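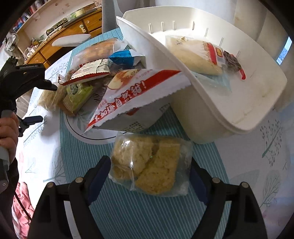 Figure 3. Snack packages on a plate and a white plastic storage basket.

4.2 What happened when we filled the array

I'll own up to a bias before going any further. I've looked after storage boxes for most of my working life, and I went into this part of the study expecting the snapshots to be the thing that hurt us. Ximena Galindo thought it would be the metadata cache, and we had a small bet on it. She won, so I've had to write this section.

The set-up was the same as in 4.1: one Flestine shelf behind a pair of Hullska controllers, with the Paracha file system on top and nothing else sharing the network. We filled it to 50 per cent, let it settle overnight and ran the mixed workload. Then we went up to 75 per cent and did it all again. Derek Rudd wrote the fill script, and he was careful to make it delete as well as write, so the free space ended up scattered about in the way it does on a machine people really use. A freshly filled array looks lovely on a graph and tells you next to nothing.

At 50 per cent there isn't much to report. Reads were flat, writes were flat, and turning hourly snapshots on or off made a difference so small that I wouldn't trust it. At 75 per cent the writes were still fine, which surprised me - but directory listings had gone badly wrong. One test folder took 578 seconds to list from cold. We ran it 5 times, with the controllers restarted between runs, and that figure is the middle one.

My first thought was a failing drive. Gareth Gosling went through the logs for me and found nothing of the sort. What he did find was that the cache was throwing out directory entries to make room for the free space map, and the map gets bigger the more broken up the free space is. So every listing went back to disk, one small read after another, while the flash sat there holding a map that the listing didn't need at all.

Once we knew that, we pinned a share of the cache for directory entries (it's a hidden setting in Paracha, and Dayana Solís had to dig through the source to find its name). Listings came back to near where they'd been at the lower fill level. Writes got slightly slower, though I doubt a user would notice.

I should say that all of this is one file system on one make of shelf. Callum Bainbridge tried a shorter version of the same test on the Flavel array in October and saw the slow listings too, but his box has twice the cache and a different way of tracking free space, so I don't want to lean on it too hard. His results are in the appendix. The snapshot numbers, dull as they are, come next.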